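Loop sorting

Loop sorting is a tabletop activity in which small blocks are placed inside or outside a closed line drawn on a flat surface. It is used in early mathematics to introduce sets and in drawing classes to practise judging position. The usual equipment is a framed whiteboard laid flat, a black dry-erase marker and a few coloured blocks.

Surface and line

The board lies face up on a table so that the blocks stay where they are put. The loop is drawn freehand. It need not be a true circle, but its ends must meet. Short dashes may be added elsewhere on the board as reference marks.

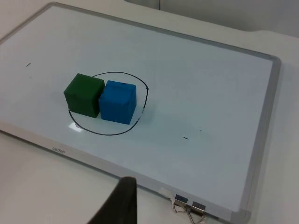 Does the shape of the loop affect the result?
The shape has no effect on membership, which depends only on which side of the line a block rests. A lopsided oval and a neat circle are treated the same way.

Blocks resting on the line

A block that covers part of the line is called a straddler. Under the Ekcombe rules, written by Mehrangiz Shojaei for classroom use, a straddler belongs to the side holding the larger part of its base. The older Mollo rules count it as outside in every case. Both versions treat a block clear of the line as settled, whatever its colour.

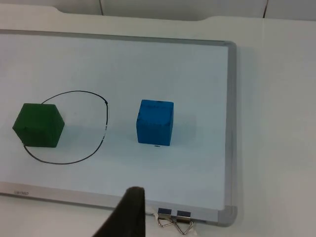

Green block over the left part of the loop; blue block outside it, to the right.

Redrawing

Marker lines wear where blocks are slid across them. Small gaps are closed with the marker before the next round. Complete redrawing is done with a dry cloth, and faint grey smudges left by erased marker are ignored in play. A glossy board reflects overhead light, and the line can be hard to follow inside a patch of glare.

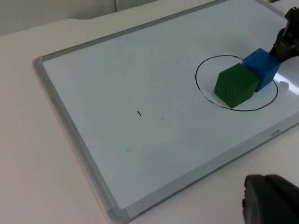 Reading time: 2 min (389 words with notes)

Variants

In the pair form, two blocks of different colours are set side by side within one loop. Tharindu Khondokar's timed form allows 30 seconds for each placement and is played over 4 rounds. The Fisteo form uses two overlapping loops, giving a shared region for blocks that meet both conditions.

See also: Set diagram; Attribute blocks; Dry-erase marker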